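Saturday, late, should be in bed.

Day six of the Rewi trial. Simulator licence, 285 a month if we keep it, which Ronaldo thinks is daft and I'm coming round to. Install was fine this time. Took 16 goes to get the planner to load on Tuesday's build, tonight first try, so somebody at Brelinton has fixed somthing.

Ran the fetch task from the kitchen start, 20 episodes, then changed the door friction and ran it again. Docs still hopeless. Whole page on lighting presets, two lines on contact settings. Emailed Adalberto at their support, he does answer, give him that. Says the next patch comes in December. Hm.

Good bits: the room editor. Counter, mug, apple, bread, door through to the next room, all in before my tea went cold. Brick walls come with it, didn't have to touch them.

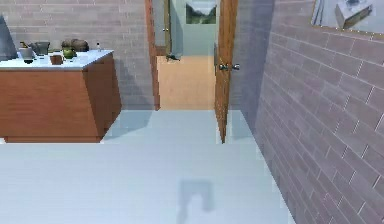
Bad bits: export. 40 minutes for one log and then the timestamps were in the wrong order. Did it twice to be sure. Jergate's kit was uglier but teh logs just worked.

Ring Ronaldo re the licence. Ask about a shorter term. Bins out.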